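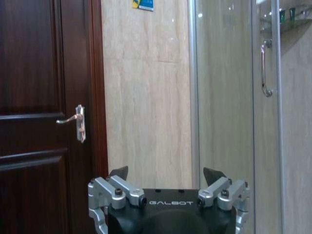 December 2, 2022
by Nafula Mushi

Stendberg door draft stopper, 82 cm. Bought in November, cold hallway. Slides under, stays put - mostly. Foam is firm, cover unzips for the wash.
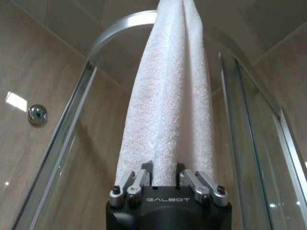 Velcro is weak tho. Came undone twice when I vaccuumed. Still warmer by the stairs. 5 out of 6 from me.

Comments

Mrema: does it drag on carpet?

Standeva: mine did, trimmed it a bit. fine now

Prurkness: paid 20 for the same one, seam split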